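Cable snag (bin picking)

In robotic bin picking, a cable snag is a fault in which the dress pack of a robot arm (the bundle of power, signal and air lines carried on the outside of the arm) catches on a fixed object, on the bin, or on the arm itself during a move. It is counted among the dress pack faults, together with chafing, twist fatigue and connector pull-out. Snags are most common on cells that were fitted with a gripper after the arm was installed, where the lines are tied along the outside instead of being led through the hollow wrist.

Mechanism

A dress pack needs slack. The wrist joints turn through large angles, and the lines must be long enough to reach the gripper at the far end of each joint's travel. When the joint returns, the extra length has to go somewhere, and it forms a loop that stands away from the arm. The loop is largest in poses where the wrist is folded back, and these are often the same poses used to reach down beside a bin wall.

The loop does not appear in most collision models. Planning software usually treats the arm as a chain of rigid bodies and the gripper as one more, with the cables either left out or replaced by a cylinder of fixed size. A path that the planner reports as clear may therefore drag the loop across a bin rim, a clamp handle or a bracket.

Single strands are a separate problem. Where a bundle is tied at only two points, the strands between the ties spread as the wrist turns, and one strand may pass over an obstacle that the rest of the bundle clears.

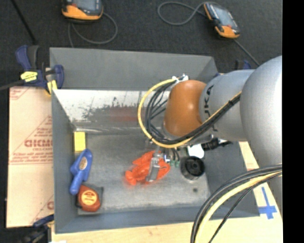

Detection is difficult in the early stage. A cable under light tension adds only a small torque at the wrist, well inside the limit at which most controllers stop the arm. The first sign is often a grasp that lands slightly off target, which operators tend to blame on the vision system. By the time a torque limit trips, the jacket or the connector may already be damaged.

The Telside fault

A frequently cited case took place in June at the Telside test cell in Kivcombe, where an arm was picking mixed household goods from a metal bin. The run ended on a Friday after 2,434 picks. An air line had caught on a bar clamp at the corner of the bin and was pulled out of its push-in fitting during a retract move. The gripper lost pressure and dropped its load outside the bin. There were no injuries; the cell was fenced and the gate was closed.

The inquiry was led by Ankica Kelmendi, with Krum Ristić examining the controller log. Ristić found that wrist torque had shown a small repeating peak in the last 200 picks, always on retracts toward the same corner. The peak reached 65 percent of the stop limit and raised no warning. Kelmendi's report named two causes: a clamp had been moved to the inner side of the corner during a bin change, and a cable tie near the wrist had been left off after service. Either one alone — as later trials confirmed — left enough clearance.

Prevention

Common measures include the following:

Limiting wrist rotation in software to the range the dress pack was measured for.
Tying the bundle at closer spacing, some 30 centimeters or less, with a spring return to take up slack.
Modeling the loop at its largest size in the collision model.
Turning clamp handles away from the work area and checking them after every bin change.
Logging wrist torque on retract moves and comparing it with a stored baseline.

The last measure is sometimes called the Perić check, after the tool first used to apply it at Telside. It requires a new baseline whenever the gripper, the bin or the cable routing is changed.

Recovery

After a suspected snag the arm should be stopped and air pressure released before anyone enters the cell. Jogging the arm to free a caught cable is discouraged — the direction of pull is hard to judge from the fence, and a tight line may whip when it comes loose. The cable is freed by hand with the drives off, and the full length of the jacket is inspected before restart.

See also

Dress pack
Collision model
Protective stop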